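Notebook, bench side, Mar 16, 2020
Plemik glaze, the pinholes again
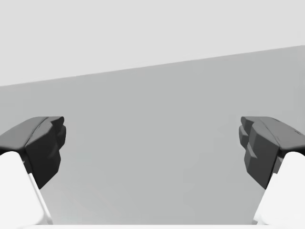
I begin with what is left open from the last entry. The white glaze on the Wudia stoneware still comes out of the kiln with pinholes, mostly on the outside of the bowls, below the rim and down to the place where the foot starts. The insides are nearly clean. I wrote last time that I suspect the dust from trimming. I am less sure of it now and I want to put down why, before I forget the order of what I did.

First, the materials, so that Engelbert can repeat it without asking me. The clay is Wudia, the smooth one, from the bag opened in the winter. The glaze is the Plemik white, mixed by us from the old card. The batch is 400 grams dry, which is small, but I did not want to spoil a full bucket for tests. The water was from the tap. Sieved two times, the second time through the finer sieve. I left it for one night and stirred it by hand in the morning, and it had settled harder than I remember from the last batch. There was a layer at the bottom which I had to lift with the rubber scraper. I do not know if this means something. It may be only that the batch is small and the jar is narrow.

The test pieces were 13 tiles and two small bowls, all cut or thrown from the same bag. The tiles I cut with the wire and pressed on the textured board, so one half of each is smooth and one half is rough. I scratched the number on the back with a needle. The number 8 looks like a 3 on one of them, because I did it too late, when the tile was already dry, and the clay broke away at the line. I marked it again with iron oxide after the bisque.

I divided the tiles like this:

1 to 4: bisque as usual, wiped with a damp sponge, left to dry overnight, dipped.
5 to 8: bisque as usual, not wiped, dipped.
9 to 12: bisque slower in the last part, wiped, dipped.
13: kept for brushing, to see the glaze in three thicknesses on one piece.

The bowls went with the first group, one of them, and with the third group, the other one.

Result of the firing, as I read it this morning with the lamp held low from the side. Tiles 1 to 4 have pinholes, few on the smooth half, many on the rough half. Tiles 5 to 8 have the same, and if I am strict I cannot see a difference from the first group. This is what speaks against my dust idea. If the dust was the reason, the tiles which were not wiped should be clearly worse. They had visible powder on them when I dipped, I could write on it with a finger. Tile 6 has one place where the glaze has crawled back from the edge, and that I can believe is dust or grease from my hand. But crawling is another fault and I should not put the two together.

Tiles 9 to 12 are better. Not clean, but better. Number 10 is almost good enough to show. The bowl from this group has pinholes only near the foot, on the side which stood towards the elements. The bowl from the first group has them all around.

So it looks more like gas from the clay, which has not all gone out in the bisque and then comes up through the glaze when the glaze is already closing. This is what the old Steiner handbook says too, in the chapter about faults, which I read again at lunch. The book recommends either a slower bisque or a hold at the top of the glaze firing, so the little craters have time to heal over. It also says that a glaze which is put on too thick will heal badly, and tile 13 agrees with that. The thin stripe is smooth but the body shows through in a brownish way. The middle stripe is nice. The thick stripe looks like the skin of an orange.

What I did not control, and should have:

The thickness of the dip. I counted slowly to two for each tile, but my counting in the afternoon is faster than in the morning. I scratched through the raw glaze on two tiles with a pin to look at the layer, and on number 11 it was thinner than on number 3. So a part of the improvement in the third group may come from the thinner coat and not from the bisque. This is annoying. I must repeat it with the weight of the glaze measured for each tile, before and after dipping.

The place in the kiln. The third group stood on the upper shelf, the other two on the lower. I did it only because of the height of the bowl and did not think further. The upper shelf is hotter in our Stivo, we know this from the cones in July, when the lower one stood almost straight and the upper one lay flat. A hotter shelf could heal the pinholes too. So again there are two explanations, and with the thickness three. I was a little ashamed when I wrote this down, but it is better to have it here than to discover it after the bucket is mixed.

The controller shows 2278 on the hour counter at the end of this firing. I write it because we agreed to note it each time and the last two entries do not have it. The elements are not new. The second from the bottom has started to lean out of its groove on the left side, over a length like my hand. I did not touch it. It is brittle when it is cold, and I would like that Engelbert Marti looks at it with me before we push it back, he has done it once with the small torch and the pins.

A note on the sieving. The fine sieve has a small tear next to the frame. I found it when I was washing it. It can let through lumps, and I did see some white specks in the raw glaze on tile 7, which after the firing are small raised points, not pinholes. I closed the tear with a drop of the two-component glue and it is hanging to dry. Please do not use it until the glue is hard. The coarse one is all right.

A note on the water. I measured nothing here, I only wonder. The glaze settled hard, and the card says to add a pinch of bentonite, and I do not find in my own notes that I added it. I believe I did, because the jar was standing open on the bench. But belief is not a note. For the next batch I will tick the ingredients on the card with a pencil, one after the other, as I was taught and as I stopped doing at some moment.

Next firing, the plan:

Use one bag only, the same Wudia. Cut the tiles on one day and let them dry under the cloth, not next to the window. The ones near the window bent a little and then they do not sit flat on the shelf.

All tiles smooth on the whole face. The rough half told me what it could tell me, that the texture makes it worse, and now it only makes the reading difficult.

Half of the tiles with the normal bisque and half with the slow one. For the slow one I will go gently from 700 to 900, with the top plug open until it has passed that part, and then close. Last time I closed it earlier because of the smell, and maybe that was not clever.

Mix the two groups on both shelves, so each shelf has some of each. Put a cone beside each group, in front, where it can be seen through the hole.

Weigh each tile dry, dip, let it dry, weigh again. Write the difference on the sheet. Those which are too far from the others are taken out and washed, not fired.

No hold at the top this time. I would like to try the hold, but if I change it in the same firing I will stand here again with too many explanations. The hold is for the firing after.

Engelbert asked me at the door if we could simply buy another white, ready mixed, and be finished with it. It is a fair question. The Plemik card has been in the workshop longer than both of us, and people who buy the bowls want the same white as they bought before, a bit warm, with the grey where it runs thin over the rim. I have put one of the ready ones next to ours on a shard and it is too blue. It is a good glaze and very even. I kept the shard in the box with the lid, if someone wants to compare it in daylight. Under our tubes they look nearly the same, so take it outside.

For the order of bowls that is waiting: I have not glazed any of it. They are bisqued in the normal way, all of them, and I do not want to lose them. One possibility is to bisque them a second time, slower and a little higher. I have read that this can help, but also that the clay then takes less glaze because it is tighter. I will try it with two of the bowls that have a mark at the foot and would be seconds in any case. If they come out well I will do the rest.

Small things. The banding wheel is squeaking again, I cleaned it and put one drop of oil. The bucket with the reclaim is full to the edge and should be spread on the plaster before it smells. The glaze tongs are back on the nail. The white plastic jug is the one with the wrong scale, I have written on it with the marker, and it should be used only for water where the quantity does not matter.

The tiles of today are in the flat tray under the table, in order, with the good side up. Number 13 is on top in a piece of newspaper. Please leave the pencil marks on the backs, I still need to copy them to the sheet.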